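Packing reviewers wanted, Zanness site, July intake

Triltent is looking for people to pack, open and repack small retail boxes and tell us what is wrong with them. We have read plenty of ads for this sort of work and believed few of them, so we will try to keep the promises small.

Suppliers keep telling us their phone boxes are "effortless to open" and "made to be kept." We doubt it. Last year we handled more than 3000 returned cartons, and the ones with torn lids came from the same suppliers who used those words most. We want people who read a claim like that and reach for the box to check.

The work is done at a table. You take a box, lift the lid, remove the tray, put everything back and write down where it stuck. A shift covers 38 boxes. If you think that sounds easy, ask yourself how you feel about box 31.
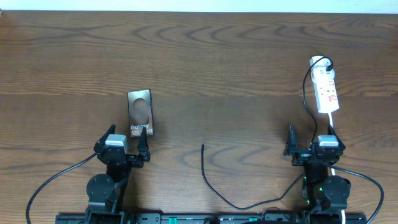
Galaxy S25 Ultra box on the wooden worktable.

You do not need packaging experience. We are not convinced it helps, as people who have it tend to forgive a bad lid. You do need steady hands, legible handwriting and the nerve to write "no difference" when you find no difference. An earlier round gave us 902 comment sheets, and far too many said "feels premium." We can't use that.

Pay is $49 per shift, paid at the end of the shift. There is no bonus, no free phone and no "exciting growth path." Shifts start at 9 a.m. and run until the boxes are done, with a lunch break. Parking at the Petow Street entrance is poor.

To apply, pick any boxed product you own and send us one page on what its packaging gets wrong. Leave out the cover letter. Write to the Triltent packing desk, Zanness, by noon on Friday. We reply to everyone, though sometimes slowly.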